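Fiction - Short Reads

The coast guard statement said the boat had been found adrift at first light with 50 people aboard, all in good health. Wiesława Kubiak read it twice at her desk and put a pencil line under "adrift."

"Boats with two engines don't drift," she said.

"Engines fail," said Crenshaw. He ran the night desk in Stosau and wanted the thing filed before seven.

"Both?"

He shrugged. Reginald Crenshaw had run 389 words on the last boat and the number of letters he got back was zero. He didn't see why this one should be longer.

She walked down to the harbor anyway. The patrol cutter Keogh was tied up at the fuel dock, and a young officer named Fukuda stood at the gangway with a clipboard he clearly hoped would protect him. She asked him who had spotted the boat. He said it was in the statement. She said the statement used the word "located," and boats get located when somebody already knows where to look.

"You'd have to ask Gomham," he said. Gomham was headquarters. Gomham didn't pick up the phone before ten.
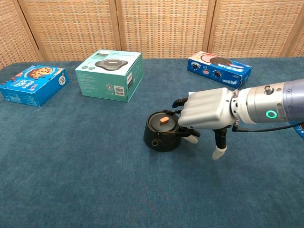
The people from the boat were in the old customs hall. A guard let her talk to one man, Berhanu Zeleke, for as long as it took the guard to smoke a cigarette. Zeleke had paid 942 dollars to be taken to Jomesel, and he had the figure ready, like a man who has been over it many times.

"Did the engines stop?" she asked.

"The captain stopped them."

"Why?"

"He looked at his watch. Then he got in the small boat with his cousin and said wait here, someone is coming." Zeleke rubbed his wrist. "And someone came. So he told the truth, I suppose."

The statement had no captain in it. It had no small boat either, and it gave the distance from shore as 200 miles, a long way to row.

She typed it up exactly as he'd said it. Crenshaw read it standing.

"One man's word," he said.

"Theirs is one man's word too. He just has letterhead."

He cut it to four paragraphs and moved Zeleke to the last one - but he left him in. At ten she dialed Gomham and let it ring.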